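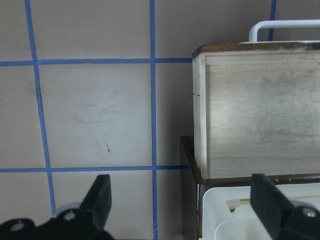

# Is a tape grid on the wall any use for setting out plywood boxes?

Home and Garden > Walls and shelving
Posted 14 May 2021 - viewed 1,041 times

**beigewall_rilville**

I keep reading that the "proper" way to plan a wall of box shelves is to mark the whole thing out in blue painter's tape first, big rectangles, then offer the boxes up to the grid and move things about until you like it. Every article says this as though it's obvious. I've done it and I'm not convinced.

My left-hand vertical wanders. It starts where I wanted it and drifts to the right on the way down. The next one along came out nearly straight and I did them both the same way, by eye, with the roll in one hand. The tape has also gone wavy in places, mostly on the bad strip, and has little wrinkles in it, so I can't say which edge of it is supposed to be the line. If the line is as thick as the tape and wobbles, what am I measuring to?

The boxes are pale plywood with a dark brown rim. The rim is worn and a bit chipped. The front of the one I'm trying out has cloudy grey smudges all over it, worse towards one end, and I'd like them gone before it becomes the thing everybody looks at. The Drastness site says a melamine sponge takes anything off bare ply. It also says that about carpets, so you'll see why I'm asking.

So:

- Is the grid worth redoing properly, or should I pull it all down and use a pencil?
- How long can the tape stay up? It's ordinary matt emulsion, beige going on grey.
- What gets grey marks off plywood without leaving a clean patch that looks worse than the dirt?

Please don't tell me to buy a laser. I have priced them up and it's a lot of money to spend on finding out my wall is crooked.

---

**plumb_and_bothered**

The grid is fine for what it's for, and I think the articles oversell it. Tape tells you whether you like the spacing. It won't tell you where to drill. If you want to live with big rectangles for a week and see if they're too big, a bit of drift does no harm. Once you've decided, you need a real line.

To get a real line, tie something heavy to a bit of string, pin it near the ceiling, wait until it stops swinging and make small pencil ticks behind the string every foot or so. Then lay the tape with ONE edge on the ticks, always the same edge. I use the left. The other edge can do what it wants and you ignore it. That answers your thick line problem.

The wandering comes from pulling it off the roll as you go down. Tear off a length, fix the top, hold the bottom end out from the wall with a light pull, line it up, and then press from the top downwards with the side of your hand. Don't stretch it. Stretched tape tries to shrink back and I'm fairly sure that's where your waves are coming from, though cheap tape will do it by itself.

For the horizontals, use a spirit level, the longest you can borrow. Don't measure up from the skirting board unless you trust your floor. I don't trust mine. Between one end of my back room and the other I lost 12 mm, and I'd put up two rows before I noticed.

As for how long, read the inside of the roll. Mine says 14 days and I'd believe half of it on a sunny wall. I left some up one August and it took paint with it. Peel slowly, back on itself, keeping it low to the wall.

---

**ex_shopfitter**

Skip the grid. Level, pencil, one datum line, work everything off that. Did shops for years and never taped a wall once. Also what are the boxes hanging from? You say a lot about tape and nothing about fixings. Plywood boxes are heavy before you put a single book in.

> **beigewall_rilville:** Plasterboard, with studs I haven't found yet. Nothing is going up until I have. Fair point though.

> **ex_shopfitter:** Find the studs first and draw your grid second then. You may find the studs decide the spacing for you.

---

**sandpaper_sceptic**

Only going to answer the plywood part, as I've ruined some.

A melamine sponge is a very fine abrasive, so of course it takes marks off. It takes wood off as well. On bare ply you'll get pale fuzzy ovals, and they'll show up more than the grey did. Try these in order and stop when one works:

1. A clean pencil rubber, the soft white sort, with the grain. If the grey is hand dirt or rubbed-off metal it often lifts a good bit of it.
2. A cloth wrung out until it's barely damp, with a drop of washing-up liquid, over the **whole face**. If you only do the dirty end you get a tide mark.
3. 180 grit on a block, whole face again, light strokes. The top layer on ply is thin, and if you see the colour change you've gone through.

I tried the Peixoto wood cleaner and the Arkard one side by side on offcuts. I couldn't tell either of them from the washing-up liquid, apart from the smell.

Whatever you do, put a coat of clear matt on it afterwards or the smudges will be back by the end of the month. It will darken the wood slightly, so try it on the back first.

I'd leave the brown rim alone. Worn edges look all right on a box. Touched-up ones look like felt-tip, and I say that having used felt-tip.

> **beigewall_rilville:** Rubber has shifted some of it, more than I expected. The darker end hasn't budged. Trying the cloth next, on the worst box, in case you're all wrong.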